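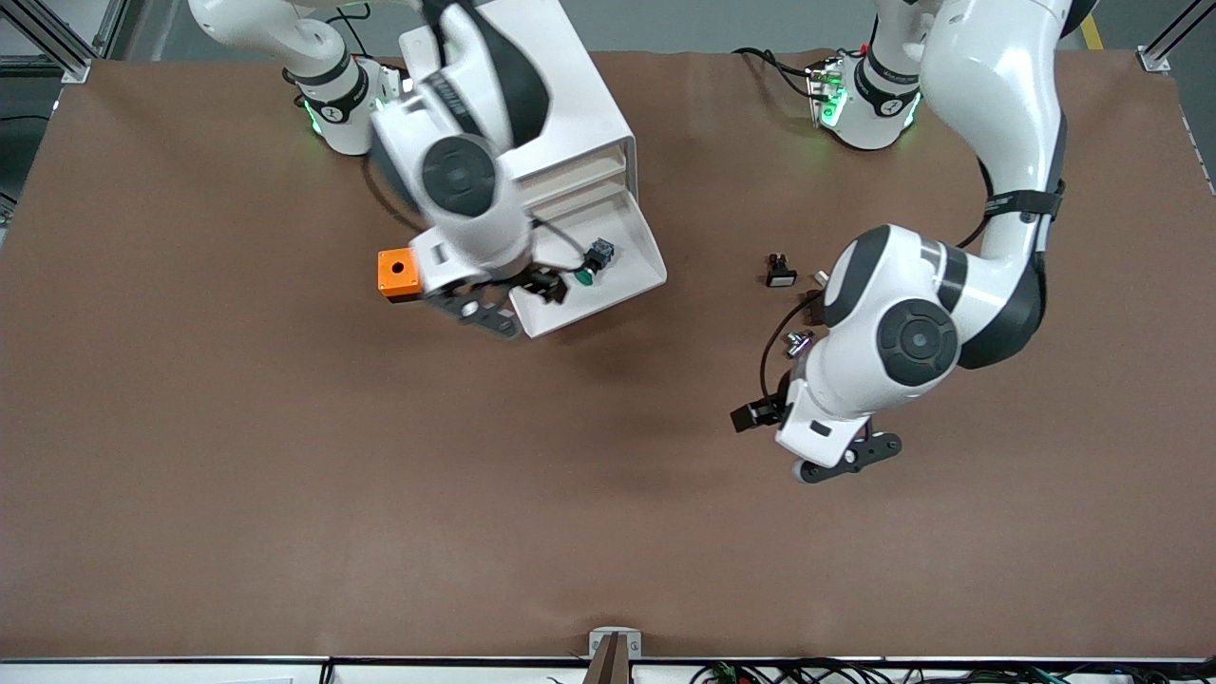 Cremilda Nogueira wrote back after last session's notes to ask why we spend a whole class on sorting parts when the push button itself takes a minute to put together, and whether she could just tip everything onto the mat and get going.

Fair question, and I did exactly that for my first year at Zadcombe, so I'm not going to scold anyone. But let me make the case, because this handout is mostly about trays and loose parts and what happens before you pick up a screwdriver.

Session notes: small parts, trays and kitting

Think about what a basic push-button station is made of. You've got the colored button that your finger lands on, the switch body that does the electrical work behind it, and the enclosure with a hole in its face for the button to sit in. The round green button and the black body look like they could go together any which way. They can't! Most bodies have a key or a tab, and if you line it up wrong you'll be fighting it for the rest of the job.

So we kit first. A kit is everything for one unit, in one container, and nothing else. I like a shallow plastic tray with a lip, and I like it white – a black switch body on a dark bench mat disappears the second you look away (ask me how I know). Orange enclosures are big and bright enough to live outside the tray, right next to it, so I leave mine on the mat and save the tray for the little stuff.

A word on tipping. Alcides Furtado asked in June if it's okay to tilt the tray and let the parts slide down to one corner. Sure, if the tray has a decent edge and you go slowly. Ridged trays are pickier than smooth ones. Parts catch on a ridge, sit there, and then all go at once. Keep the tray low over the mat when you tilt it, and keep your open enclosure away from the low side unless you want to spend your break shaking a button out of it.

The mat matters too. Get a big one that lies flat. I went through two cheap ones that curled at the corners before I gave in and bought the Grurnosance roll, which you can cut to length. Ours gets wiped down before class and again after.

For the practical you'll work in pairs. Each pair makes up kits from the mixed bin, swaps them with the pair across the table, and builds from whatever you've been handed. If something's missing you don't get to go back to the bin, you go talk to the people who packed it. This is loud and a lot of fun and I look forward to it every term.

You have 50 minutes for the kitting half. The write-up is worth 70 points and I want to see your kit list, a sketch of your tray layout and a paragraph on what you'd change. Please don't copy the layout out of the Athanasiadis reader, I've read it more times than I can tell you.

Parts that need to go back on the shelf: the Troton bins are for switch bodies only. Buttons go in the drawers, by color, and enclosures stack open side down.

Bring your own labels next time, I'm nearly out.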